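Home Questions Tags Unanswered Ask Log in

Marks on my white table, can I remove them without damaging the paint?

I moved to Prundby in October and I bought a white table from a neighbour. It is a Camidell table, the painted type with the matte surface. I use it for everything, for eating and for preparing vegetables, and now there are yellow spots from turmeric and one grey ring from a pot. I have tried washing-up liquid and warm water two times. The ring became a little lighter but the yellow did not change.

My sister recommends baking soda, but I have read that it can make a matte surface shiny. Is it true? I do not want to paint the whole table again if it is possible to avoid it. I rent the flat, but the table is mine, so I can try things.

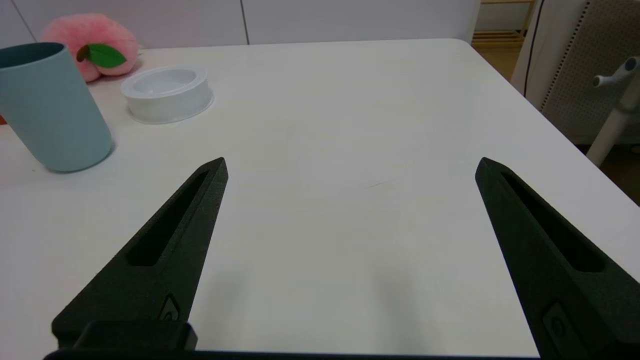 Answer 1 (32 votes)

Yes, it is true about the baking soda. It is a soft powder, but it is still a powder, and when you rub with it on matte paint you polish the paint. I did this on a kitchen door and I can still see the place when the lamp is on. So please do not rub.

For turmeric the best thing is daylight. The yellow colour is weak against the sun. Put the table near the window if you can, wipe the spots with a damp cloth and leave them in the light for some days. With mine I waited 8 days and then I could not find the spot any more. In winter it will be slower.

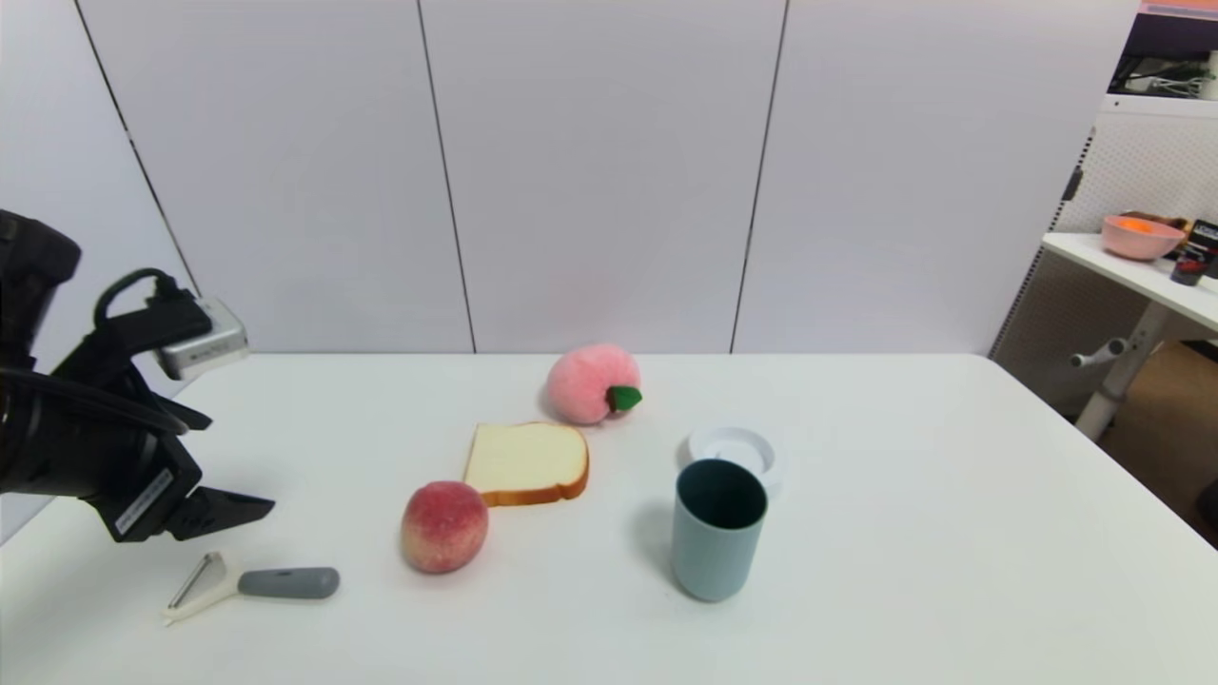 If you have no sun, you can mix 200 ml of water with 2 spoons of white vinegar and lay a cloth with this on the spot for a few minutes. Afterwards wipe with clean water and dry. Try first on the underside, because I do not know which paint Camidell uses and some paints become soft.

The grey ring is another matter. If it is metal from the bottom of the pot, it lies on top of the paint and a white school eraser takes it away. Press lightly. If it is from heat, then the paint itself has changed and cleaning will not help.

Answer 2 (8 votes)

I agree with the eraser. I would also say, buy a cutting board and a cork mat, it costs less than paint.

If you must paint in the end, you do not need to do the whole table, only the top. I used the water-based paint from Zaidi in matte white. Sand lightly with fine paper, remove the dust, then two thin layers with a foam roller.
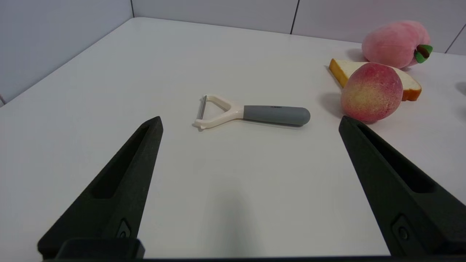 Let it dry overnight between the layers, also when the tin says four hours. After the last layer I put nothing heavy on it for a week. The white from Zaidi is a bit colder than the old white on my legs of the table (I mean the table legs!), but my guests have not noticed.

Answer 3 (0 votes)

Aso spray works on everything. I use it in the bathroom.

Comment on answer 3: Not on matte paint, please, it left shiny stripes on my shelf.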